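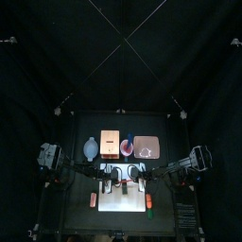
Most obituaries run too long in the middle and too short at the ends. The Tiline paper charges by the line past 500 characters, so families cut the childhood and keep the list of clubs. I would do the opposite. Where a person went to school, what the first job paid, which bus went there — these facts die with the people who knew them. A list of memberships is four objects set in a neat row, and the row says little about who used them. The Ustano weekly allows 1000 characters at a flat rate. Other papers should match it, and families should spend the extra space on the early years.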